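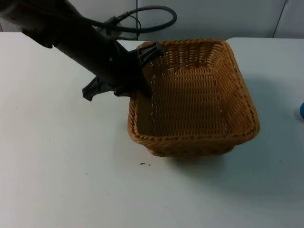
The white table, with the basket on it

Grerkier Street Community Garden
Minutes of the March planning meeting

Held on Wednesday evening in the back room at the Worku Bakery. Start time 6:30. Good turnout, and lots of new faces, which was wonderful to see!

1. Minutes of the last meeting
Approved with one correction. The rain barrel by the north gate holds less than we wrote down, and the line about it "never running dry" has been struck out, as it ran dry in August.

2. Seed swap
Everyone who came to the seed swap loved it, and the secretary would like it on record that the purple beans were gone before the coffee was ready. We ended up with 21 kinds of tomato, including two that have never been grown at Grerkier Street before. Leftover packets are in the shoebox in the shed, sorted by month of sowing. Please put them back in the same order after you look through them.

A member asked if saved squash seed should be allowed next year, given the odd things that came up in plot 9 last summer. Long and very cheerful discussion. Some people thought the mystery squash were the best thing in the garden, and at least one person is growing them again on purpose. Agreed: saved squash seed is welcome as long as the packet says "may be crossed" in big letters.

3. Beds and paths
The four raised beds along the fence are finished and filled, and they look terrific. Two are set at a height that works from a chair. The soil has settled a few inches already and will need topping up before planting. We have compost for that.

The woodchip path is thin near the hose tap and gets slick there. The tree crew that works on Mondatitz Avenue has offered us another load for free. They can only tip it at the front gate, so we need wheelbarrows and strong backs on the day. Date to go on the notice board as soon as the crew confirms.

Question from the floor about the cardboard under the path: should it come up first? No, leave it, it is breaking down nicely and the worms are all over it.

4. Money
Balance after the lumber bill is $900. That is better than we feared in the fall. Plot fees stay at $15 for the season, passed on a show of hands with no one against. Anyone who finds the fee hard to manage should drop a note in the box, no questions asked.

Proposals for spending:
Hose reel for the south side — agreed.
New lock for the shed — agreed, same code as before.
Bird netting — held over. Several people have netting at home they don't use, so we will ask around first.
Small greenhouse — everybody wants one! Held over until we know what the permit costs.

5. Watering
The rota worked well last year until the hot spell, when the evening slots filled up and the morning ones stayed blank. This year the sheet will show mornings at the top. New plot holders will be paired with someone who knows the tap, which still needs a quarter turn back after it seems to be shut off.

There was real interest in trying clay pots sunk in the ground as slow waterers. Plots 3 and 12 will test them with peppers and tell us how it goes in July.

6. Prasance School beds
The second graders are coming back, hooray. They would like to grow radishes, peas and "something giant." We suggested sunflowers and one pumpkin. The school will bring its own gloves and trowels. We need to clear the bindweed from their corner before they come, and get every bit of root we can.

7. Open day
Agreed to hold it in June again, with the plant stall, the kids' worm hunt and the soup table. The bakery is happy to give us rolls if we collect them before it closes. Ideas for the stall: sell herbs in smaller pots this time, and have the price written on the pot so that we aren't all shouting across the lawn. Someone would love to do a short talk on pruning currants. Yes please!

8. Any other business
The gray watering can with the long spout is missing. If it's in your car, bring it back.
The robins are nesting in the shed rafters again, so please leave the top half of the door open.
Rhubarb is up and free to anyone who wants a crown. Bring a fork and a bag.

Meeting closed at 8:10. Next meeting in the same room, and whoever made the ginger cookies is asked to make them again.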